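Section 4. Setting up the table and running a practice round

Jonotness Robot Club – Member Handbook
Revised 10/24/20 by Sayaka Shibata

Read Section 3 (power and emergency stop) before you start here. Members who have not been signed off on the emergency stop may set up the table but may not switch on the arms.

4.1 What you need

Both arms, mounted and cabled
The black tabletop
The cup and tray set, with the star-topped stick
Small objects box (foam cubes, rubber duck)
Kuter control box and its key
Club laptop with the Godari software open
Practice log

The cup set is kept in the cabinet by the door. If a cup is cracked, put it in the repair bin and write it in the log. Do not swap in a paper cup. The grippers close too far on paper and the saved grip settings will be wrong for the next group.

4.2 Preparing the tabletop

1. Switch the control box to OFF and take the key out. Keep the key in your pocket while anyone is working on the table.

2. Wipe the tabletop with a dry cloth. Do not use spray cleaner. It leaves shiny streaks on the black surface and the camera picks them up as objects.

3. Check that the table has not been moved. The floor has tape marks for all four legs. If a leg is off its mark, slide the table back and do the camera check in 4.3 again, even if somebody did it earlier the same day.

4. Run your hand along the cables of both arms. They should hang free and should not be pinched between the arm and the table.

Note: The marks on the wall behind the table are old and do not affect the camera. Please do not try to scrub them off.

4.3 Camera check

5. Open Godari and choose Camera, then Check View. The far edge of the table should run level across the picture.

6. Set the exposure to 600. If the room lights are off and you are working by daylight, you may need to raise it. Write the value you used in the log so the next group can start from it.

7. Save the view. The software gives it a file name by itself. Leave the name alone.

8. If the message "Error 617" comes up, the camera cable is loose at the laptop end. Push it in, wait for the light, and repeat step 5. If it comes back a second time, stop and get Toshio Kobori.

4.4 Placing the objects

9. Put the tray near the middle of the table.

10. Stand the cups upside down at the tray. They can touch each other. The arms are expected to deal with cups that touch, and spreading them out makes the task easier than it will be at the Fujimoto meet.

11. Lay out the small objects to the side of the tray with a little space between each. Turn the duck to face the front of the table.

12. Step back behind the yellow line, put the key in the control box and call out "arms on" before you turn it.

Caution: Once the key is turned, keep hands, sleeves and hair away from the tabletop. If an object falls over or rolls off, leave it until the arms are stopped.

4.5 Running the round

13. In Godari, load the cup task and set the speed to 40. New programs are never run faster than this. Speed can be raised only after the program has finished a full round with no contact between the arms.

14. Press Start. One person watches the arms with a hand on the stop button. The other watches the laptop. Do not trade places in the middle of a round.

15. Watch the arm with the cup. It should carry the cup well clear of everything on the table, and the second gripper should keep to its own side with open table between it and the tray.
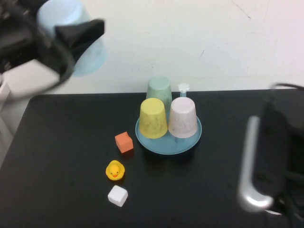
16. When the round ends, wait for both arms to go back to their rest positions. Turn the key to OFF and take it out before you reach in.

17. Write up the round in the log: program name, speed, exposure, and anything that was dropped or knocked over. A short entry is fine. "Dropped duck, left arm, second pick" tells us enough.

4.6 If something goes wrong

An arm stops partway with a cup in its grip. Press the stop button, then turn the key to OFF. Hold the cup from below before you release the gripper – the release is sudden.

The two arms come close together. Stop at once, even if you think they will miss. Open the program and look at the wait times before you try again.

The gripper closes beside an object. This is nearly always the camera view. Go back to 4.3.

The laptop asks for a code. The code for club members is 1327. It opens the practice programs only. The competition programs are locked from July until the meet is over, and Sayaka has to open them for you.

4.7 Putting away

18. Return the cups, tray and small objects to their boxes. Foam cubes go in last so they are not crushed.

19. Put the cover on the tabletop, shut down the laptop, and hang the control box key on its hook.

20. Sign the log. Both people who ran the round sign.

Section 5 covers writing your own program.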